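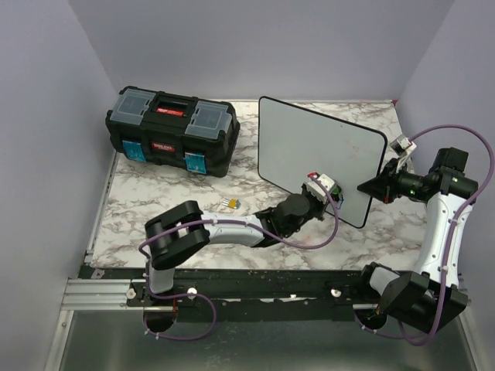

I bought my Sendilum toolbox in February because the old one (a shoebox, let's be real) had finally split down one side and was dropping picture hooks all over the hall closet. I wanted something small enough to live indoors and sturdy enough that I'd quit babying it. It's a plain black plastic box with two bright blue latches on the front, and the part that sold me was the top: two clear organizer lids with the handle running between them, so the little stuff gets its own compartments and you can see what's in there without opening a thing. I cannot tell you how happy this makes me. Wall anchors on the left, screws on the right, and I haven't tipped a drawer out on the bed looking for a cup hook in weeks.

The main compartment is deeper than I expected. I've got a hammer, a tape measure, two screwdrivers, pliers, a stubby level and a roll of painter's tape in mine, and it closes without a fight. A full-size drill won't go in. I tried it at every angle I could think of and then gave up and put the drill back on its shelf. If you own a Hirano compact like my neighbor Melati does, that one fits with the battery off, but then you can forget about the hammer.

Latches: good! They snap shut with a nice loud click and they're big enough to work with gloves on. The blue is brighter than I would've picked, but it's easy to spot at the back of a dark closet, so I've come around.

Now the grumbling. The organizer lids are a little stiff to open, and the first time I pulled on one too hard and sent 60 tiny brads flying across the kitchen — I was still finding them at dinner. Also, the compartment walls don't quite reach the lid, so if you carry the box tilted, your smallest washers will go visiting next door. Keep it level and you're fine. Or do what I do and drop the really tiny things in a zip bag first.

The handle is comfortable with a normal load. I hauled it up three flights to help Ikhsan hang a whiteboard and my hand was okay at the top, though I wouldn't want to fill it with sockets and do that every day.

I also looked at the Gutell, which has a metal body and costs more, and I passed on it for the weight. If your tools get rained on or ride around in a truck bed, you may want that one. For apartment stuff — shelves, frames, the wobbly chair, the towel bar that comes loose every few months — the Sendilum does everything I need. I'd buy it again, and I've already told my sister to get one for her new place.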